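Home | Guides | Linen Care | Storage | Contact

Print this page | E-mail this page

Folding a Large Blanket Cover

A blanket cover is two layers of fabric joined on three sides. It is harder to fold than a flat sheet of the same size, as the layers slide against each other and trap air. The method given below is for a cover of 200 x 245 cm. It produces a packet that fits a shelf 300 mm deep.

Before you start

Clear an area of floor a little longer than the cover. Carpet is acceptable if it has been vacuumed. Close any buttons or ties. Turn the cover right side out and check that the inner corners are pushed fully into place.

Step 1. Find the corners

Locate the open end first. Take one corner of the closed end in each hand and leave the rest to hang. Run each hand along the edge until it meets the seam. If the edge feels rounded, you are holding a fold and need to keep going.

Step 2. Raise and spread

Lift both corners to the same height and move them apart. Slack between the two holding points lets the middle sink into a pocket, and the lower part bunches toward the floor. Take up the slack before making any fold. Creases set at this stage will carry through every layer.
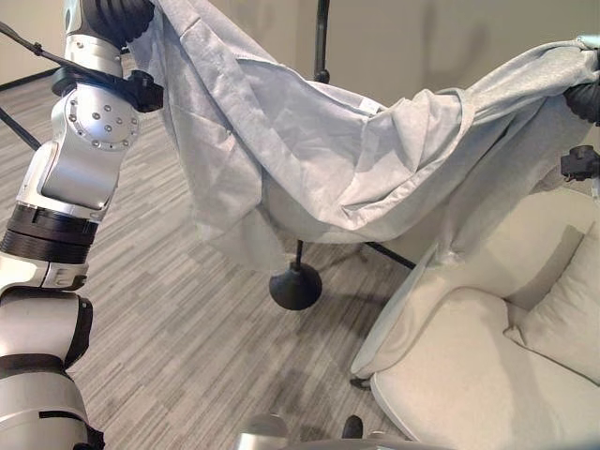
Ngaio Rutherford
Technical Editor, Household Linen

A care label sewn into a seam is a useful reference point. Note where it sits when the cover is spread, and keep that seam on the same side throughout. If the label moves to the other side between folds, the cover has twisted. Lower it, untwist it and return to Step 1.

Step 3. First fold

Lay the cover flat. Smooth it from the closed end toward the opening so that trapped air can escape. Bring the left long edge over to the right long edge. The width is now 100 cm. Align the corners first, then the edge between them.

Step 4. Second and third folds

Fold lengthwise again to 50 cm. Press down with the forearm, working from the fold outward. Fold once more to 25 cm. The seams will make one side slightly thicker. Keep that side underneath.

Step 5. Reduce the length

Fold the open end in by 10 cm to enclose the buttons or ties. Fold the remaining length in half, then in half again. The result is almost 60 cm long. A final fold in half brings it to shelf size.

Storage

Place the packet with the last fold facing out. On the Paveo shelf insert, two covers can be stacked per level. For the narrower Dorkard unit, store them on edge.

See also: Fitted Sheets | Pillowcases | Labeling Shelves

Contact Urnlow Home Guides | Copyright Urnlow | Back to top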